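## 4. Recaler les deux bras sur la table

Bon, on arrive à la partie que je préfère ! Je refais ce réglage chaque fois que la cellule Kuline a été déplacée, et après 500 cycles de toute façon. Gardez la clé Bonedetti à portée de main.

1. Passez les deux bras en mode manuel, vitesse à 50 mm/s (pas plus, vraiment).
2. Vérifiez le quadrillage de ruban bleu. Si un bord se décolle un peu, j'appuie dessus avec le pouce et je continue. Des lignes pas très droites, ça passe : elles servent à placer les objets à l'œil, le calcul n'en dépend pas.
3. Contrôlez les vis des doigts de chaque pince, sans forcer.
4. Chargez le programme 237, puis ouvrez les mâchoires en grand.

> **Attention :** gardez les mains hors de la table dès que le programme est chargé. Le bras d'en face peut partir le premier, et ça surprend !

5. Posez le bol vide dans une case, à l'intérieur des lignes, et le panier de bananes sur le côté.
6. Amenez le second bras au-dessus de la case voisine et laissez-le en attente, sans toucher la surface.

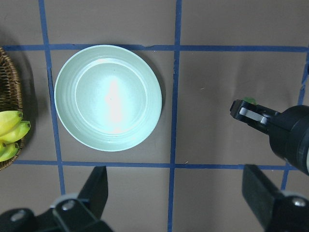
7. Lancez ensuite la prise de référence depuis la caméra du poignet. Si l'erreur 1574 s'affiche, c'est souvent un reflet : baissez la lampe et recommencez à l'étape 5.
8. Enregistrez sous le nom « Fondandale », sinon la cellule reprend l'ancien réglage au redémarrage.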